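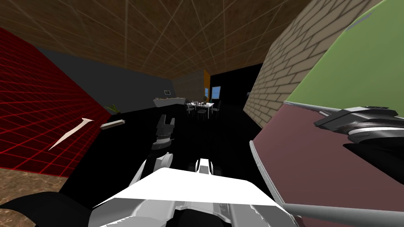
My back stopped hurting the month they moved me to the desk, so I won't be joining the complaints, wrote a reader under my last post about the Hudari program. Fair enough. Mine feels better too. I turned over furnished apartments for Oltier for longer than I like to add up, and anyone who has flipped a mattress in July in Toledo will understand why a chair and air conditioning looked like a promotion.

I still have questions about it, and the back isn't one of them.

For people new to this blog: Oltier cleans and resets the short-stay apartments at Skenville. You go in after checkout, strip the beds, clear the table, put the chairs where they belong, check for damage, lock up. Last winter the company signed on for Hudari, which is supposed to do the "reset" part. Chairs, small objects, whatever got left on the floor. Before it goes into a real apartment it practices in a pretend one on a computer, and some of us were asked to come off the floor and sit with it. I said yes.

So my work these days is a room with a red wall on one side and a brick one on the other, and a little white table with three dark chairs way down at the far end. I look at it from where the robot's head would be, with its two grippers in front of me. I walk it down toward the table. I pick something up, or I fail to, and then I type in what went wrong. Then the room resets and I do it over.

The walls bend, by the way. It's a very wide view, and the first couple of shifts I went home queasy. I was told you adjust. I did adjust, mostly by taking my break early.

What bugs me is how clean the practice room is compared to the job. I've got a potted plant in there. I've got a floor so black I couldn't tell you if it needs mopping. I have never once found a wet towel under the table, or a kid's sock, or a pizza box jammed behind the radiator with one slice in it. Half of what I knew how to do was guess. You walk into a unit and the smell tells you to look in the oven. There's no box on my form for that. I asked if there could be one and was told it would be passed along.

The company likes to say we are "teaching" Hudari. I'm careful with that word. When I trained new people, they asked me things and argued with me, and one of them showed me a faster way to fold a fitted sheet that I still use at home. Now I do a thing and grade a thing. If any of it is learning from me, I'm taking that on faith, and I notice that the people asking me to take it on faith are the ones with the contract.

Some numbers, for the reader who asked. There are 29 apartments in the part of Skenville they want Hudari to cover. Each of us on the desk is meant to get through 300 practice runs before the next review. We had ten people on the floor crew for those units before this started and we have six now. Two came to the desk, me included. The other two weren't fired, which I want to be fair about. They left, and the openings were not posted. If you ask management whether the robot has cost anyone a job, they say no, and I guess that's accurate.

Meanwhile the six are doing all 29, because the robot is still in the pretend room with me. That's the part that gets left out of the newsletter. The savings showed up before the help did. I ran into one of the old crew in the parking lot around six in the morning and she asked me when my robot was coming to give her a hand. I didn't love "my robot," and I had no date to give her.

I'm not against the machine. If it can haul chairs and crawl around after dropped stuff, let it, my knees have done their share. I'd like to know a few things first. Does the desk job exist after the review? It isn't in the pay scale; I'm still listed as floor staff. If Hudari does go into the units, who goes in with it, and is that person expected to clean at the same time? And who answers for it when a guest says something is missing? With us, it was always us.

I asked all of this in writing in November. I got a nice note back saying these were great questions and that there would be a session for everybody once the schedule firmed up. There hasn't been a session so far.

To the reader with the good back, I'd ask whether your desk came with a new job title. If it did, please tell me how you got it, and whether it was before or after you moved. I have a meeting coming up and would like to bring that with me.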